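Wenjie Liao
21 December 2018
3 min read
Print | E-mail

1/
Night guards. I get asked about them more in December than in any other month, so I'm putting the usual answers in one place. I'm a dentist at Bromach Dental and I fit a lot of these.

2/
Most people who grind their teeth don't know they do it. They come in for a cleaning, I see flat spots on the canines, and I ask about headaches in the morning. Often the person who shares the bed already knew.

3/
Grinding and clenching are different habits. Grinding wears the edges down. Clenching may leave the edges looking fine and show up as sore muscles, a cracked filling, or a tooth that hurts when you bite. You can do both.

4/
Drugstore guards, the kind you soften in hot water: fine for a few weeks to see if you can sleep with something in your mouth. They're bulky, and a heavy grinder will chew through one. Please don't wear one for years without anyone checking your bite.

5/
A custom guard at our office is $247 for the upper teeth. That covers the scan, the guard and one adjustment visit. Insurance is all over the place on this. Call your plan before you book and ask if "occlusal guard" is covered. Use those words.

6/
We send our scans to a lab called Veltero. Turnaround is normally 16 days. Over the holidays it's 28. If you want one before the new year, I'm sorry, we missed it.

7/
Hard or soft? I mostly fit hard ones, or hard outside with a softer lining. Some people clench more on a soft guard because it feels like something to chew. My partner Etornam Odoi fits more soft ones than I do and her patients do well, so ask your own dentist.

8/
The first week is annoying. You'll drool. You may wake up and find it on the pillow. Your bite can feel a little off for a few minutes in the morning and then settle. If it still feels off at lunch, call us and we'll adjust it.

9/
Cleaning: cool water and a soft brush, right after you take it out. Skip the toothpaste, it scratches. Let it dry in the open before it goes in the case. Hot water will warp it - please don't put it in the dishwasher.

10/
Dogs love these things. Keep the case closed and keep it off the nightstand if your dog can reach the nightstand.

11/
A guard protects the teeth. It does not stop the grinding. If you snore or wake up tired, tell us, because sleep apnea and grinding often go together and a guard won't treat that. We'll send you to your doctor for a sleep study.

12/
Someone asked about age. My oldest new guard patient this year was 74 and had been grinding since college. Kids are a separate matter. Many of them grind and grow out of it, and I rarely make a guard while baby teeth are still coming out.

13/
Bring the guard to every cleaning. I check it for cracks and we run it through the ultrasonic bath while you're in the chair. No charge for that.

14/
Last one. If your jaw is sore right now, eat soft food for a few days, skip gum, and keep your teeth apart when you're not eating. Lips together, teeth apart. Put a note on your monitor if you need to.
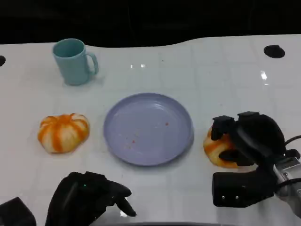

Mug and plate, a few crumbs left.

Contact | © 2018 Bromach Dental | Back to top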